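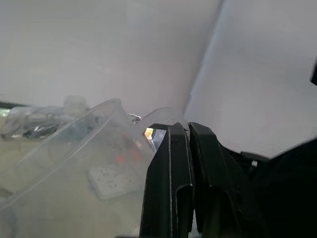 4. First use of your Brellier soup and smoothie maker

Read this section before you plug anything in. It is short, and the alternative is section 9, Getting Soup Off the Ceiling.

1. Remove all packaging, including the clear film on the jar lid. It is thinner than you think.
2. Wash the jar and lid in warm, soapy water. Wipe the base with a damp cloth. Do not wash the base, rinse the base, or give it a quick dunk.
3. Stand the base on a flat, dry surface, away from the edge. 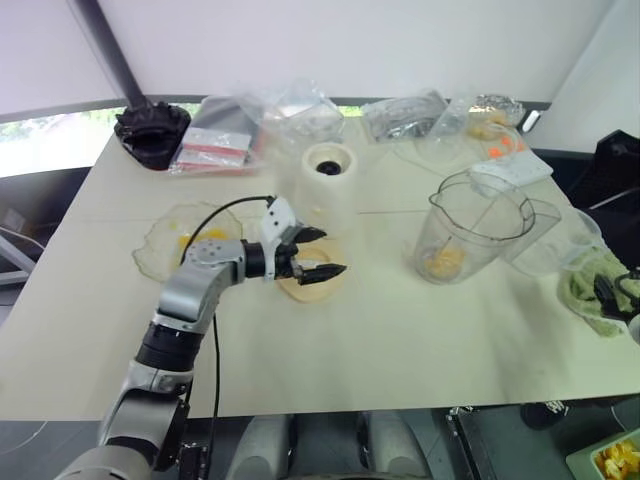 4. Fill the jar with cold water to the MAX line. MAX is short for maximum.
5. Seat the jar and turn it clockwise until it clicks. No click, no soup.
6. Run it for 2 minutes, then empty the jar and repeat with fresh water.

Note: A faint warm smell on the first run is normal. Smoke is not. Unplug the machine and call Emness customer service, where Ayantu Tefera's team will be very calm about it.
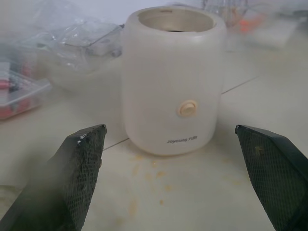
CAUTION: The hot program reaches 190 degrees Fahrenheit. Open the lid away from your face, and from any face you are fond of.

CAUTION: Never reach into the jar while the machine is plugged in, even if the spoon in there was your grandmother's.

For soaking times for dried beans, see section 5.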